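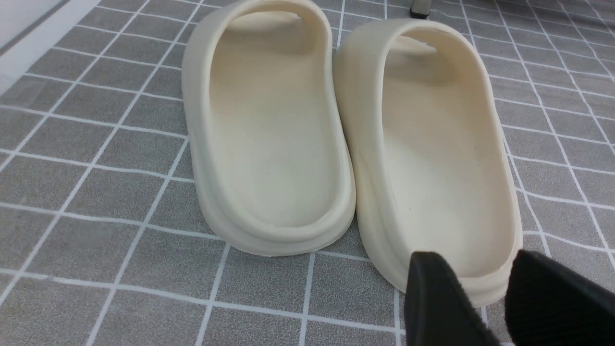

Lastau, 14th August. Handar, the home organizing studio on Bermúdez Street, opens sign-up today for The Front Door Hour, a free workshop on the few square feet just inside your door. It's the first class we have ever given over completely to shoes, and we are so happy to finally be running it! The hour begins with the pair people wear most and think about least, the easy slides by the door. Ours are a cream pair, molded in one piece with a thick sole and a wide rounded strap, and they get a parking place of their own on the floor, side by side, where bare feet can find them.

The idea came out of our kitchen and closet classes. People would arrive wanting to talk about pantry shelves and end up telling us about the pile in the hallway. Babita Kandpal, who leads the workshops at Handar, started keeping a list of those stories in June and had filled a notebook before the month was over.

"A hallway is small, so you can really finish it," says Kandpal. "You come in after work, you see a clear floor and your shoes lined up, and you feel better before you've put your keys down. I love teaching this one. People go home and do it the same night, and then they send me pictures!"
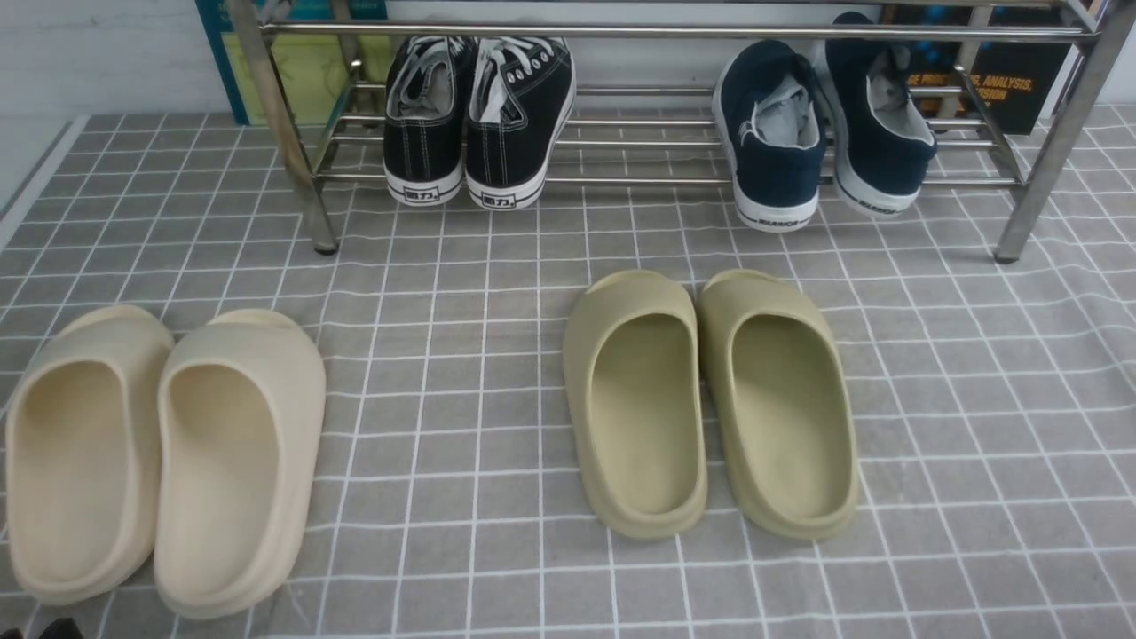
The method is simple enough to learn in one sitting. Everyone begins by taking all the shoes away from the door and sorting them into pairs on a mat. Anything worn this week may come back. Anything else goes to a closet, to a friend or to the donation table, which will be set up next to the studio entrance. Lace-up shoes go on the rack, set down as pairs with the heels facing out. Slides and other step-in shoes stay low, with open floor between one pair and the next so that each person in the house has a spot.

Participants will practice on a full entryway corner in the studio, with a metal rack, a floor mat and a mix of canvas sneakers and foam slides to arrange. There is time to try more than one layout, and plenty of time to disagree about them. Duván Huaranga and Leidy Cárdenas, who teach the session along with Kandpal, have very different views on where the slides belong (he likes them in front of the rack, she would push them to one side) and they are both glad to be argued with.

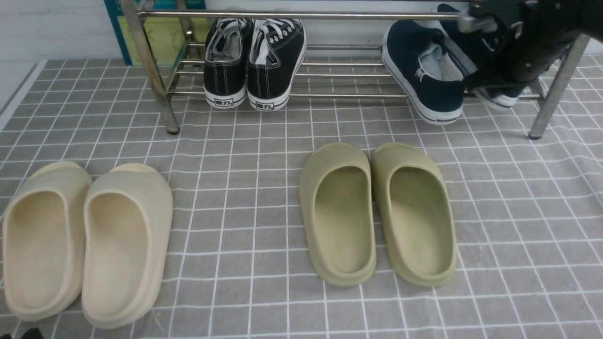

Each class has room for up to 14 people, and children are welcome with an adult. Kids tend to be very good at this! Cárdenas has added a short pairing game for younger visitors, who get to put together their own row while the grown-ups talk about closets. No one needs to bring anything, though a photo of your own entryway on your phone will help the teachers give advice that fits your space. Renters are especially welcome, and nothing taught in the class calls for a drill.

The workshop has the backing of Fusby, the neighborhood home fund, which is covering the cost of the seats and the printed guides. A total of 1000 guides will be handed out free at the Lastau library and at the studio, in large print, with drawings of layouts for narrow halls, shared stairways and apartments where the front door opens straight into the kitchen.

"I went to the trial class thinking I knew how to put shoes away," says Anatole Hamel of Fusby. "I came home and redid the whole hallway, and then the back door too. My family was a little surprised, but they've kept it up."
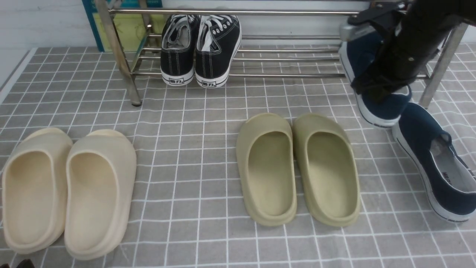
Cream and olive slides on the mat, with black canvas sneakers on the rack behind them.

Sign-up is open at the studio desk, 349 Bermúdez Street, Lastau, or by phone during opening hours. The entrance is step-free and chairs are provided for anyone who would like to sit while sorting. Groups, schools and apartment buildings can ask for a session of their own.

About Handar
Handar is a home organizing studio in Lastau founded by Octavio Londoño. It offers small, hands-on classes for kitchens, closets, laundry rooms and entryways, along with home visits.

Press contact
Octavio Londoño, Handar, 349 Bermúdez Street, Lastau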